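The Second Line of the Budget

By the time the bakery in Bekevden had been open 30 years, Yuto Furukawa had bought exactly two large machines for it, an oven and a mixer, and he had worried over each of them for the better part of a winter. So when his nephew Sota Yagi came in from Edutdale with a folder under his arm and said the word "robot" before he had even taken off his coat, Yuto put the kettle on and got out the good cups.

"It has two arms," said Sota, "and hands, Uncle, proper hands with fingers. Clumora will lease it to us by the month."

"How much by the month?"

Sota turned the folder around. The first line said 596, which Yuto thought was very fair, and the second line said 2000, which he thought was not.

"That one's setup," Sota said. "They build our kitchen on a computer first, and it practices in there until it can manage the swirl loaf."

Yuto drank his tea and thought about the swirl loaf, which his wife had taught him in this very room, and which he had dropped on the floor more times than he would ever tell the boy. He supposed he had practiced too, in his way, only with real flour - and flour had been cheaper then.

"Put down 10 months," he said at last, reaching for his pencil, "and something for a new counter, and then show me this kitchen of theirs." Sota was already pulling his chair around to the old man's side of the table, opening the laptop between the teacups.

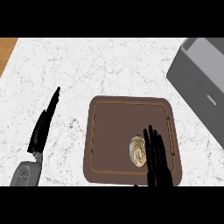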